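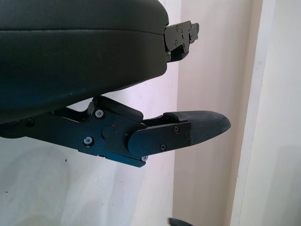 Upholstered cushion

An upholstered cushion is a padded block with a fitted cover, made to be sat on, leaned against or rested on. It differs from a loose throw pillow in that its shape is planned from the start: the filling is cut or molded to a form, and the cover is sewn to follow it. Cushions of this kind turn up on chairs, benches, stools, exercise equipment, boat seats and treatment tables, and once you start noticing how they are put together it is very hard to stop.

Construction

Most upholstered cushions have a core, a wrap and a cover. The core does the heavy work. It may be foam, springs, horsehair, feathers or a mixture, and a firm core is often given a softer layer on top so that the first touch is gentle and the support comes a moment later. The wrap, usually a sheet of polyester batting, rounds off hard corners and fills out the cover (a wonderful trick, and cheap too!).

Covers are cut in panels. A boxed cushion has a top, a bottom and a strip called the boxing that runs around the sides. A knife-edge cushion has only two panels meeting at a single seam. A third type, the waterfall or rolled front, carries the top panel over the edge and down in one sweep, so there is no seam where the backs of the legs rest.

Seams

Seams hold a cover together, but they also draw its lines. A horizontal seam along the side can make one cushion look like two, with a slim upper layer sitting on a deeper body. Plain seams are the quietest. Topstitched seams have a visible row of thread beside the join, and piped seams enclose a cord, which gives a crisp outline and takes a good deal of patience at the corners.

Black covers

Black has been a favorite for working seats for generations. It hides scuffs and ink, it goes with nearly everything, and on a smooth cover with a slight sheen it shows off a curve beautifully, with the light sliding along every bulge. It also shows lint, chalk and pet hair. Smooth black covers are made in leather, coated fabric and vinyl, and these can be hard to tell apart at a glance. The back of a loose scrap gives the best clue: leather is fibrous, while coated fabric has a woven or knitted backing.

The Parncombe pattern

Among hobby upholsterers, the Parncombe pattern is a thick seat cushion with a thin top layer and a full, rounded lower body. It was popularized by Nahom Abdella, whose workshop notes set out a cover made from six panels. The notes are a joy to read, full of crossed-out measurements and remarks on thread. Abdella preferred a top layer 40 millimeters deep and cut the lower panels slightly small so the filling would push them outward. A later version, the Hafstein, drops the side seam entirely and is much fussier to sew.

Care

Smooth covers are wiped with a soft cloth and mild soapy water, then dried. Solvents and bleach can dull or crack a coated surface. Crumbs collect along seams and are best lifted out with a soft brush. Loose cushions wear more evenly if they are turned now and then. A core that stays flat can often be replaced without touching the cover, provided there is a zipper or a hand-closed seam at the back.

See also

Bench seat
Boxing (sewing)
Piping
Slipcover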